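Nondley Manipulation Study: Second Progress Report to the Plodach Fund

Friday, March 15, 2019
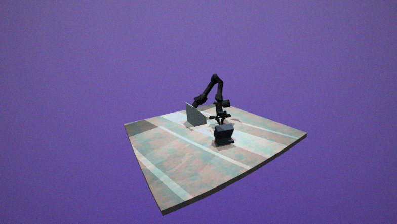 During this reporting period the project team at Jimthorpe completed the simulation stage of the study and began preparing the comparison on hardware. The purpose of the study remains as stated in the grant agreement: to determine whether a grasping policy trained only in simulation, with the colors and patterns of the workspace changed at random, can be moved to a real arm without further training.

Work on the simulator was finished in November. Surface texture, background color, lighting and camera position are now drawn anew for each training episode. Object shape was to be varied as well, but this was limited to 16 models after several of the imported meshes caused unstable contacts at the fingertips. The remaining models will be repaired as time allows.

The main result to date comes from a test set of 201 simulated episodes, none of which used a texture seen in training. The policy trained with random textures completed more grasps than the baseline policy trained on a single plain surface. The gain was largest for dark objects. Most of the remaining failures occurred when the gripper closed too early, above the object, and the team is reviewing how depth is estimated in the last part of the descent.

Two items are behind schedule. Delivery of the force sensor was delayed by the supplier, and the data storage agreement with Rebelo has not yet been signed. Neither affects the approved budget. The team requests that Milestone 3, the hardware comparison, be moved back by two months.

In the next period the team will calibrate the arm, repeat the baseline tests on hardware and submit the simulator settings to the Fund for archiving. A revised schedule and a statement of expenses are attached.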